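Wakska Household Repair Log, README

Contents
What the data set holds
Where the records come from
Files
Columns in repairs.csv
Columns in visits.csv
How the values were cleaned
Known problems
Use and citation
Contact
Changes

What the data set holds

The Wakska Household Repair Log is a table of small repairs made to household goods at open repair evenings in three towns: Hirholm, Ernby and Vuorinen. Each row is one item brought in by one visitor. The log covers lamps, toasters, radios, zippers, chairs, hand tools, clocks and similar things. It does not cover bicycles, which were written up in a separate book and have not been typed in.

There are 509 rows in repairs.csv and 198 rows in visits.csv. A visit can have more than one item, and most do.

Where the records come from

Each item got a paper slip at the front desk. The visitor wrote down what the item was and what was wrong with it. The repairer filled in the lower half afterward. Slips were kept in shoe boxes by town and typed in over one winter. Ernby slips are the most complete. Vuorinen used an older slip with no space for the age of the item, so that column is blank for nearly all Vuorinen rows.

Names, phone numbers and street addresses were on the slips and are not in the files. The paper slips are not available for loan.

Files

repairs.csv: one row per item
visits.csv: one row per visit
categories.txt: the list of item categories, with notes on what goes where
slip_old.pdf and slip_new.pdf: blank copies of the two paper slips
LICENSE.txt

All text files are UTF-8 with comma separators. The first line holds the column names. Text that contains a comma is in double quotes.

Columns in repairs.csv

item_id: whole number, unique
visit_id: matches visit_id in visits.csv
category: one of the 15 values in categories.txt
item_text: what the visitor wrote, in English translation
fault_text: the fault as the visitor wrote it, in English translation
age_years: age of the item as given by the visitor, may be blank
outcome: fixed, part_fixed, not_fixed or advice_only
minutes: time spent at the bench, rounded to the nearest five
parts_used: free text, may be blank
repairer_code: a letter and a digit, stable within a town only

Columns in visits.csv

visit_id: whole number, unique
town: H, E or V
season: winter, spring, summer or fall
first_visit: yes, no or blank
wait_minutes: blank for all Hirholm rows

How the values were cleaned

Spelling in item_text was made uniform where the meaning was clear. "Hoover," "vac" and "vacuum" are all vacuum cleaner. Brand names were removed from item_text but left in parts_used when they were part of a spare part number.

A slip with two boxes ticked under outcome was coded as the worse of the two. An item that came back at a later evening has a new row and a new item_id. There is no column linking the two rows. If you need to find returns, matching on category and item_text within a town will get you most of them, with some false matches among table lamps.

Minutes were often written as a range. We used the midpoint and then rounded.

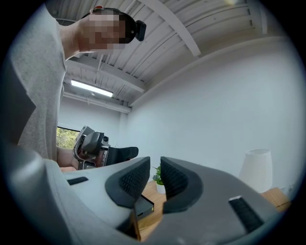
Ages over 100 years were checked against the slip. Two turned out to be typing errors and were corrected. The rest, mostly clocks and one sewing machine, were left as written.

Known problems

The repairer codes are not reliable in the Hirholm rows. Two people shared a code for part of the period and we have no way of separating them.

The outcome "fixed" means the item worked when it left the bench. Nobody followed up at home.

Clothing is undercounted in Ernby. The sewing table there ran without slips on busy evenings, and only items that needed a spare part were written down.

In 3 rows the fault text could not be read. These have the word unreadable in fault_text. They are still counted in the totals.

The translation was done by one person and was not checked by a second reader. Short dialect words for noises (there are several for humming) have all been translated as "hums" or "buzzes."

Use and citation

The files may be copied, changed and shared, including for paid work, as long as the source is named. Please cite as:

Rozīte, Tarmo. Wakska Household Repair Log. Data files and README.

Please do not try to work out who a visitor or repairer was from the free text.

Contact

Send corrections to Tarmo Rozīte at the Wakska office. Give the item_id and the column name. Corrections are collected and applied together at each new release.

Changes

March 26, 2019: wait_minutes added to visits.csv. Duplicate rows from the second Ernby box removed. Category "heating" split into "heaters" and "kettles and irons."

December release: first public version.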